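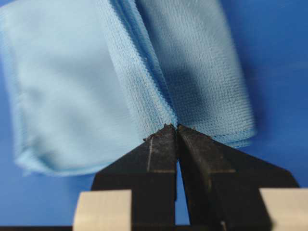
A light blue microfiber cloth with a stitched hem.

14 shares | 2 comments

The split fiber and the wash cycle

The cheapest item on a cleaning cart is often the one with the most engineering in it. A microfiber cloth is usually a blend of polyester and polyamide, the second of which most people know as nylon. The two polymers are melted separately and pushed through the same spinneret, so that each filament leaves the machine as a bundle of wedges, something like a sliced pie. Heat, caustic or water jets then break the wedges apart. What had been a round filament becomes a set of thin strands with sharp edges and narrow gaps between them.

The gaps do most of the work. Water moves into them by capillary action and carries suspended soil along. Polyester has little attraction to water but holds on to oils, while polyamide takes up some moisture. A cloth that has never been split will feel soft and push water across a counter without picking it up.

Sointu Ikonen has spent most of her career on what happens to these cloths after they are sold. She runs the textile bench at Lahtinen, a contract laundry that handles cleaning cloths for offices and clinics. Her complaint is with the dryer.

"People blame the detergent first," she says. "I look at the exhaust temperature."

Polyester softens well before it melts. In a hot drum the fine strands can deform and lose their edges, and the cloth comes out stiff. The damage is permanent. Lahtinen dries on low heat and pulls loads while the hems are still slightly damp – a hem is several layers thick and dries last, so waiting for it means overheating everything else.

Fabric softener is a different problem. Its cationic surfactants coat the strands and fill the spaces between them. Ikonen's remedy is a warm wash with plain detergent, sometimes repeated. Cotton towels are kept out of the load, as the cloths collect the lint and do not easily give it back.

Lahtinen's test for retirement is simple. A conditioned cloth is laid on a measured film of water, wiped across a steel plate under a fixed weight, and the plate is weighed again. Any cloth that leaves more than 2 percent of the water behind is pulled. In June the bench compared two supply lines, Caton and Stultier, over 37 cycles each. Both passed. The Stultier cloths shrank more in length, and their edge stitching had begun to pucker.

Suppliers like to quote a service life in washes. Ikonen treats those numbers with care, as they rarely state the drying temperature. A cloth rated for 1,000 washes on one data sheet had lost its pick-up after 30 in a dryer with a faulty thermostat.

The shed fiber is her next project. The laundry has fitted a filter to one washer drain and weighs the catch after each run – new cloths give up the most, and the figure falls over the first few loads. She has not yet decided how to dry the samples before they go on the scale.

2 comments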